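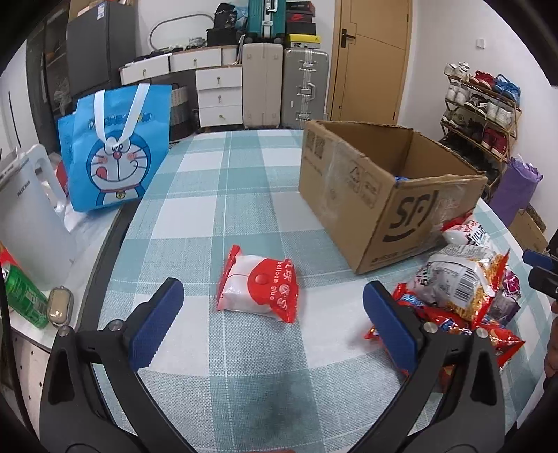 # Histlow Library Opens Snack and Care Parcel Exchange for Students Living Away From Home

*October 2025*

The Histlow Public Library has opened a parcel exchange for students and apprentices who are spending the school year away from their families. The service operates from the ground floor meeting room of the Jarman Street branch and is open to any resident of the town who holds a library card.

Under the program, families and neighbors may bring packaged food, stationery and small household goods to the branch. Items are sorted, packed into reused shipping boxes and held for collection or mailed to an address within the state. The library will cover postage on the first 200 parcels through a grant from the Virnetti Fund, a local charitable trust that has supported reading programs at the branch in past years.

"A parcel from home is a small thing to send and a large thing to receive," said Ardalan Akbari, head of community services at the library. "We had requests at the desk all last winter from parents who wanted to send something and did not know how to pack it or what it would cost."

The exchange follows a trial held in February, when the branch accepted parcels for 12 days. Most of the goods brought in during the trial were snacks - cookies, noodles, candy and dried fruit - and a good share came from families who shop at import grocery stores and wished to send foods their children had grown up with. 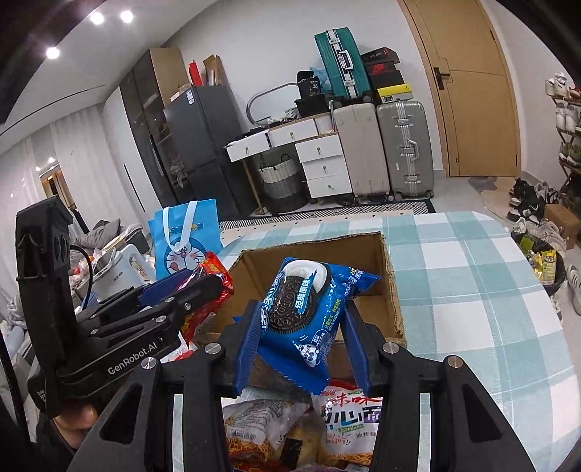
The library has therefore set no rule on the country of origin or the language of the label. Donors are asked only that each item be sealed by the manufacturer and that the date on the package be easy to find. Where a label is not in English, staff may ask the donor to write the main ingredients on a card, which is then placed in the parcel. Cards are available at the desk in several languages.

Students who wish to receive a parcel may register in person or by telephone. They will be asked for a mailing address, any food allergies and the dates of their school breaks, so that nothing arrives at an empty dormitory. Registration details are used for the exchange alone and are removed at the end of the school year.

Parcels may weigh up to 5 pounds. Glass jars, fresh food, alcohol, medicine and batteries cannot be accepted. Chocolate will be accepted until the warmer weather returns in spring, at which time the library will post a notice at the branch.

Residents who do not have a student in the family may also contribute. General donations will go to registered students who have no sender, and the library expects that many of these will be apprentices at the Hindside training center, where classes run through the winter holidays. The center has 900 places this year and draws many of its students from outside the county.

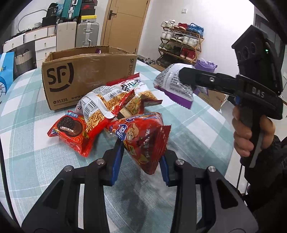

## Hours and Drop-Off

The exchange is open during regular branch hours. Donations should be brought to the meeting room and not left in the book return. Clean cardboard boxes are welcome, including those with old shipping labels or worn flaps - staff will cover the labels and tape the boxes before mailing.

Parcels held for collection will be kept at the front desk until the end of the month in which they were packed. A person collecting on behalf of a student should bring the student's registration slip. Questions about the program may be directed to the community services desk at the Jarman Street branch.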